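How to Clear Out a Catch-All Bin

This website uses cookies to improve your experience. By continuing to browse you accept our use of cookies.

Print this page | E-mail this page

Every house has one container where odds and ends get dropped. Ours is a metal bin, and it gets sorted once a month. The last time was in April, and the job took one evening.
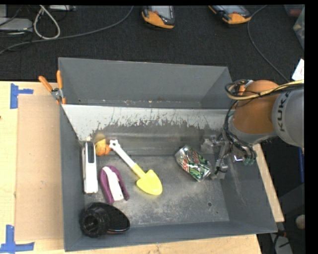 Pick a table you can leave covered for a couple of hours. Lay down an old sheet or some newspaper first. A metal bin will scratch a wood top if you slide it, so lift it on and off.

What you need

A trash bag
A recycling bag
2 shallow boxes
Dish soap and a sponge
A dry towel
Masking tape and a marker

Step 1. Take out the trash. Soda cans go first. A dented can still goes in the recycling, but check what your town accepts. Tip it over the sink before you bag it, in case there is something left inside. Watch for torn edges on crushed cans.

Step 2. Take out the toys. Plastic shovels and other sandbox toys go in the first box. Knock the sand off outdoors. If the scoop is cracked, throw it away.

Step 3. Take out everything else you recognize. It goes in the second box. Don't stop to put each thing back in its room. You will lose half an hour walking around and the bin will still be full.

Step 4. Deal with the mystery items. Put them on a windowsill with a strip of tape saying what month it is. If they are still there when you do the next bin, let them go.

Step 5. Wash the bin. Squirt in a little soap, add 300 ml of warm water and wipe the floor and the corners with the sponge. I use a Nellusano sponge, but any soft one will do. Skip steel wool. Scuffs on the bottom won't come out and don't matter. Rinse, then dry it with the towel right away, including under the rim.

Step 6. Empty the two boxes. Toys go to the toy shelf or the garage. Carry the other box from room to room and drop things off as you go.

Put back only what has no other home. I keep long things standing against one side so they don't end up under everything. If the bin fills up again in under a month, you may need a hook or a drawer somewhere else in the house.

Posted Tuesday, May 1, 2018

Sign up for our newsletter and get new how-tos by e-mail.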